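Green tea and electric kettles: frequently asked questions
June
By Triin Juška
Print this page | E-mail this page

How much leaf should I use per cup?
Two grams for a standard Pellau tea cup, three for the larger Kotham mug. Weigh it the first few times. A spoonful of rolled leaf can weigh twice as much as a spoonful of flat leaf, so spoon measures in older recipes are not reliable.

What water temperature is correct?
75 to 80 °C for most green teas. Shaded teas do better at 60 to 65 °C. Water at a full boil extracts bitterness quickly and flattens the aroma.

My kettle has no temperature setting. What can I do?
Boil 300 ml, switch off and leave the lid open. In a steel kettle at normal room temperature, the water drops to 80 °C in several minutes. Larger volumes cool more slowly: a full liter (1000 ml) can take three or four times as long. Check with a probe thermometer once and write down the time for your own kettle. Adding 100 ml of cold water to 300 ml of freshly boiled water also works and gives a result close to 80 °C.

How do I pour from an electric kettle without splashing?
Put the cup on its saucer on a flat, stable surface and hold it by the handle. Bring the spout close to the rim before tipping, and tip slowly. Short pointed spouts, such as the one on the Gunn range, release water late and then all at once if the kettle is more than two-thirds full. 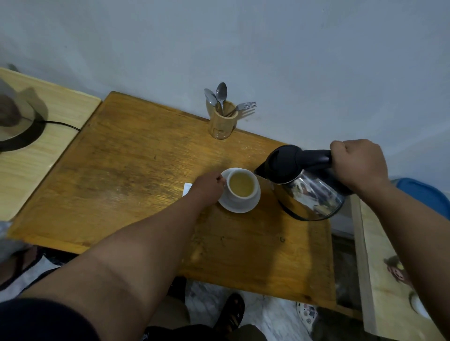 Cup held at the handle, spout kept close to the rim.

How full should the cup be?
Stop one finger's width below the rim. The saucer catches minor drips but is too shallow to hold an overflow.

What color should the tea be?
Yellowish green and translucent. A brown tint usually indicates old leaf or water that was too hot. Cloudiness is normal in deep-steamed teas, where fine particles pass through the strainer.

Can I top up a cup that is already brewed?
Yes, with plain hot water, if the tea is too strong. Do not top up over loose leaf left in the cup – the second extraction mixes with the first and the strength becomes hard to control. Decant first.

Will a hot kettle mark a varnished table?
It can. Steel bodies conduct heat down to the bottom edge, and older varnish softens and turns white. Return the kettle to its base or use a cork mat. Bindero mats are suitable up to boiling temperature.

How do I remove scale?
Dissolve two tablespoons of citric acid in enough water to cover the scale, heat, leave for 20 minutes and rinse twice. Clean the spout filter separately. Polished exteriors should be wiped with a damp cloth only, with the kettle unplugged and cold – abrasive pads leave permanent scratches.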